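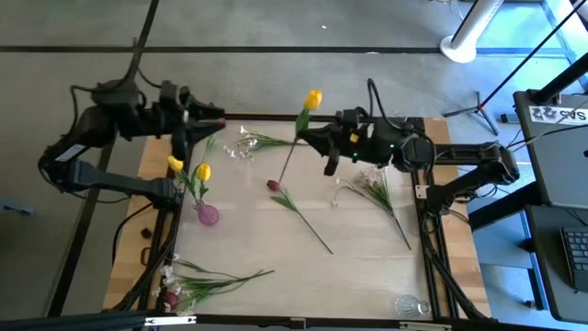

SPEAKER NOTES / BUDGET TRACK

Buying a two-arm cell: what we planned for, what we forgot
Seon-mi Shin, Cavunow
Slot is 27 min incl. questions. Go fast on slide 2, slow on the money.

1. Open

Thank Rungnapa for the intro. Say who I am, one line only — I do the purchasing and planning side, I don't write control code, ask Rungnapa Thammasiri for that, she's front row.

Leave first slide up while people sit down. Two arms, one table, flowers. Flower arranging is the task we price everything against this year. Stems are thin, blooms bruise, every stem bends its own way. If the quote covers tulips it covers most of what our customers ask for.

Point at the right arm, tulip held by the stem. Point at the pink vase, two yellow ones in it. Then the left gripper, open, nothing in it. Ask the room: who here would have budgeted for the second arm? Wait for hands.

2. Why two arms

Short version. We went round on this from May until the summer. One arm is cheaper on paper. But a round little vase moves if you lean on it, and you end up buying a fixture to hold it, then another fixture for the next vase. Glass one lying on its side in the bottom right corner is clear and ribbed, the pink one is faceted. Two vases, two fixtures. Then someone brings in a third.

Second arm came in as a separate line. Don't hide it in "accessories" like we did in the first draft, finance found it in a day and we lost two weeks.

3. The frame and table

Black aluminum rails, wood top. People laugh at how much time I spend on tables. Fine.

- buy the rail long, cut down later
- ask who pays for brackets BEFORE you sign
- top should be replaceable, ours is a consumable in the budget, not an asset
- leave floor room on both sides, an arm each side means you can't push it against a wall

Frame quote from Bokness came to 3623 with the brackets. The one without brackets was 3000 flat and I nearly took it. Tell the story quick, dont dwell. Point is the cheap quote was missing parts we then had to buy one at a time, and each order had its own shipping.

4. Grippers

Slow down here, this is the slide people photograph.

Fingers are the part you will buy again. Vimano sells them in pairs, 297 a pair on our last order. Plan on spares for both arms from day one. If you budget one spare set "to share" you will stop the whole cell waiting on a box.

Questions to put to any vendor:
What's the lead time on fingers alone?
Can my own people swap them or does it void something?
Do left and right take the same part number?
What happens to my price after the first year?

That last one — we did not ask. Russo did ask, they got a fixed price for three years. Same arms, same month. Give them credit, it was a good catch.

5. Floor, cables, desk

Nobody puts the floor in the plan. We do now. Tape lines on the concrete go down before the table does, and we redo them every time something moves. Tape is cheap, the hour of somebody's time is not.

Cables: look above the left arm, the loops near the base. Slack has to go somewhere and it takes up real space. Draw it in your layout. Our first drawing had the arms as two neat circles and no cables at all.

Desk and monitor go in the same drawing. Stands and tripods too, they eat floor. If the operator has to walk all the way round to get to a keyboard you'll hear about it.

6. Materials line

This is the funny one but be serious. Flowers are a running cost and they have their own row in the sheet. For a session we want single stems laid out plus a bunch in reserve — white ones at lower left, with the long leaves. Red tulip and the little white sprigs are there for variety, different thickness, different weight.

What I got wrong: I entered materials as a one time purchase. It is monthly. Whatever your robot handles, if it wears out or wilts, it's monthly. Same for vases. Put in breakage for glass, you'll look careful instead of sloppy when it happens.

7. The sheet

Show the template. Columns left to right:
item / who quotes / price / what is NOT included / lead time / buy again when?

Fourth column is the one that saved us. Make the vendor fill it in themself, in writing. Bokness did it without complaint. One other supplier would not, and we went elsewhere. No name on stage.

Keep a row called "moving it". You will move it. Ours has been moved and every move meant new tape, new cable runs, a day of Rungnapa's time re-checking both arms.

8. If short on time

Skip 5, go straight to the sheet. Do NOT skip 4.

9. Questions I expect

Rent or buy? Rent for the first job if you can't name the second one.
Used arms? Yes, but price the fingers and cables as new.
Why real flowers? Rungnapa takes this one.
Will I share the sheet? Yes, blank version, leave me a card or write the Cavunow address off the last slide. Check the adress is right on that slide, it was wrong last time.

Water. Clicker back to the desk.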